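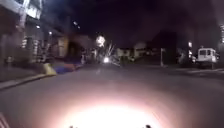

What does a night locksmith do if I'm locked out at 3 in the morning?

Picks up the phone, asks where you are and what kind of door it is, gives you a price, and drives over. Most house locks get opened without drilling. You pay after the door is open.

About Trirley Lock & Key

We're a small locksmith shop. Houses, apartments, a few storefronts, mailboxes, the odd filing cabinet. Shop counter in the daytime, phone all night. Been doing it a long time and still doing it out of the same building on Sisness Avenue, the one with the green awning, next to what used to be the shoe repair.

The page you're reading was supposed to be updated in August. Busy summer. Doing it now, 18 December 2019, between calls, so forgive the spelling.

How we started

The shop opened in 1968 as Vasconcelos Hardware. Paint, nails, garden hose, a key machine by the register. The key machine turned out to be what people came in for. By the time the big stores moved in out by the highway, hardware was hardly paying the light bill and keys were paying everything else. So the paint went, the hoses went, the key machine stayed. We still have it. It still cuts a decent house key, though we use the newer one unless the newer one is acting up.

Bo-ram Cha bought the business in 2000. She had worked the counter for years before that and was already doing most of the house calls. First thing she did was put the phone number on the door in big letters. Second thing was change the name. Trirley was the name of the street she grew up on, more or less. Spelling's a little different. Long story, ask her.

Who you'll talk to

Bo-ram answers most of the night calls herself. Days it's whoever is closest to the phone. No call center, no dispatcher three states away. If you get the machine, it means everybody's hands are full - leave your number and say it slowly. We call back.

We run 2 vans. Both white, both with the shop name on the side. If a car pulls up with no name on it and the guy says he's from us, he isn't. Call the shop.

What we do

Lockouts, day or night.
Rekeying after a move, a breakup, a lost purse, a roommate who left with the key.
Deadbolts - new ones put in, old ones fixed if they're worth fixing.
Broken keys pulled out of locks.
Sliding door locks and window locks.
Mailbox locks (bring proof it's your mailbox, please).
Small safes, if you can get it to the counter or we can get it through your front door.
Keys cut while you wait.

What we don't do

Car keys with chips. We used to, the equipment got too expensive, and there's a good outfit across town called Reltine Auto Key that does nothing else. We send everybody there.

Bank vaults. Yes people ask.

Getting you into a place you can't show is yours. We'll open the door if you're locked out with your ID inside, that happens every night of the week, but then we look at the ID before we leave. No ID, nothing with your name and the address on it, the door gets locked again. We've had folks get mad about this. They'd be madder if we did it the other way for somebody else.

Prices

Told to you on the phone before we leave the shop. The price is the price. If the job is bigger than it sounded - say the lock is shot and needs replacing - we stop and tell you what that costs and you can say no. Nights cost more than days. Holidays same as nights. Seniors get a break on rekeying, just mention it, we don't always remember to ask.

Cash, card or check. Checks only in the daytime.

Drilling

A word on this as it comes up alot. If somebody shows up at your house, takes one look at an ordinary front door lock and reaches for the drill, ask why. Sometimes there's a good reason. A seized cylinder, a high security lock, a key snapped off way down deep. Mostly there isn't, and you end up buying a new lock you didn't need. We drill when picking has failed and we tell you first.

Before you call

Try the other doors. Try the windows you can reach safely. Check if your landlord has an emergency line, plenty of them do and it might be free. If there's a kid or a pet shut in and it's hot, or something's on the stove, call 911 first and then us. Fire department will get there quicker then we can.

Have the cross street ready. Turn on the porch light if there's a switch outside, or stand where we can see you. House numbers around here are hard to read after dark - painted over, behind a bush, missing altogether. If yours is one of those, tell us what color the door is or what's parked out front.

Where we go

All of the city and out as far as the county line. Past that, call and ask, depends on the night. Bridge closings slow us down in winter and we'll say so on the phone.

Learning the trade

Every so often we take on a trainee. You need a clean record, a license, decent handwriting and be OK with being woken up. Starting out you'll be sorting key blanks for a good while. Come by the counter and fill out the form, we don't take applications by e-mail, they get lost.

Visiting the shop

Counter's open mornings through late afternoon. Closed for lunch if there's only one of us in. Parking in back, off the alley, the front spots are for the bakery and they do tow. Ring the bell at the back door and somebody will come let you in.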